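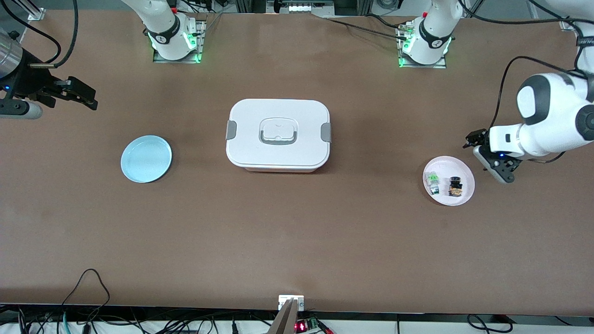

Figure 2. Table laid out for the container task, arms at the ready. Right arm enters from the left side of the view.

Recording a two-arm task by remote control

The Brotaner sales sheet says an operator can teach a new task in one sitting. Plan on more than one. The steps below are what worked at our Julusville bench, with the Lurngate software left at its default settings.

1. Set the lidded container near the middle of the table, with a plate on each side. Put the small bottles on the pink plate and leave the blue one empty.

2. Check that the ring at the base of each arm is green. Green means the arm has power and no fault. It does not mean the arm is where the software thinks it is.

3. Run Home on both arms and watch them go. If either one stops short, run Home again before you record anything.

4. Pick up both hand controllers and squeeze each trigger once. The matching gripper should close. Left and right are named from the arms' side of the table, so they look swapped to anyone facing them.

5. Press Record, wait 2 seconds, then start. Undo the latches, lift the lid, move the bottles into the box and put the lid back.

6. Press Stop with both grippers clear of the box. Save or discard right away.

CAUTION: The latches are the hard part. The controllers give no feel for force, and a gripper pushing down on a clip will shove the whole box before you notice. Keep the speed limit at 300 until you have a few clean runs.

Note: The software marks a run "good" if it reached Stop without a fault. We have seen it pass runs where the lid was never fastened. Play back every run yourself.

How many runs?

The guide that ships with Akl, the training add-on, asks for 1,000 and suggests 2,000 for "best results." We have not seen much to back up the second number. Sloppy runs teach sloppy motion – throw them out, even if it leaves you short.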